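Filed under: Live Music / Touring
September – by Imogen Stockdale
4 comments

Speaker notes: routing a two-band tour

Opening. Olari and Stubbs shared one van and one backline. Cover the load-in sheet first, then money.

Slide 2. Vambridge room holds 214. Guarantee plus split after costs. Catering is a line on the rider – read it before signing.
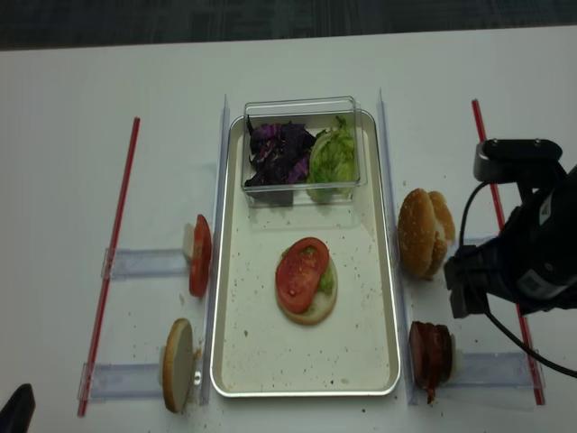
Bun, lettuce and tomato, with cabbage in the tub.

Slide 3. Total mileage was 1188. Angus Whitelaw drove the long leg to Erolau. Pause for questions on fuel and per diems.

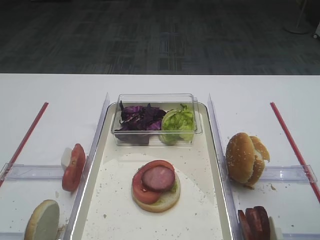 Changeover and sound check

Headliner checks first, opener's gear goes in front. Drum kit stays put – only snare and cymbals change. Save both monitor mixes before doors.

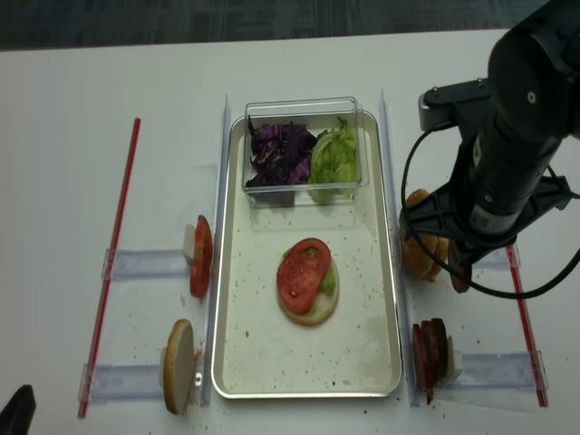
Label every input with the band name as well as the channel number. Stubbs ran two vocal mics, Olari ran four. Send the stage plot again the night before.

Shares: 2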